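Lunch is about to get a bit easier for anyone who works up the Girnatgate end of town. The Clokar refill shop is opening a lunch counter in June, and you bring your own box. I've been hoping somebody would do this for ages, so forgive me if I sound a bit giddy!

It goes like this. You turn up with any clean tub that has a lid, they weigh it, you fill it from the counter and you pay for what's gone in. Soups and stews will be on the left as you walk in, salads and cold things on the right, and bread by the till. If you forget your tub (I will, I know I will) you can borrow one for a £5 deposit and get the money back when you return it.

The shop told me they had planned to start in spring, but the new sink held them up. It had to go in on the other side of the wall from where the pipes were, and that meant taking up half the floor. I had a peek last week and the floor is down again – a very nice dark green – though the shelves were still stacked in the back passage and there was a ladder where the soup is meant to be.

Piron, the bakery two doors along, will send over the bread each morning. They've promised the seeded rolls, which is good news for me and bad news for whoever is behind me in the queue. I asked about the cheese twists too and got a "maybe", so do feel free to pester them.

Prices haven't all been settled, but soup will be 68p per 100 grams and the salads will cost a little more. A decent bowlful should leave you change from a fiver, even with a roll. The counter opens at 11 and shuts when the food runs out, so I wouldn't leave it too late.

I did wonder about the bus crowd, as the stop outside gets very busy at midday and the pavement is narrow there. The shop says people can queue inside, along the pasta wall, and go out by the side door into the yard. There'll be a bench in the yard as well, and 30 regulars have already put their names down for a tasting before the opening. I'm one of them, of course.
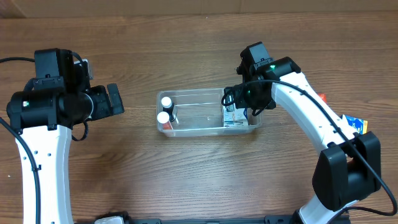 ## What to bring

Plastic, glass and metal tubs are all fine as long as the lid fits properly. Old takeaway boxes are fine too, if they're clean. They'd like you to leave very tall jars at home – the ladles don't fit, and they've already tried it with the big Hafþórsson pickle jars they sell by the door.

Cards and cash are both welcome. If you want to go on the list for the next tasting, ask at the till and they'll write you in the green book. Dogs can wait in the yard, where there's a water bowl and a hook for the lead.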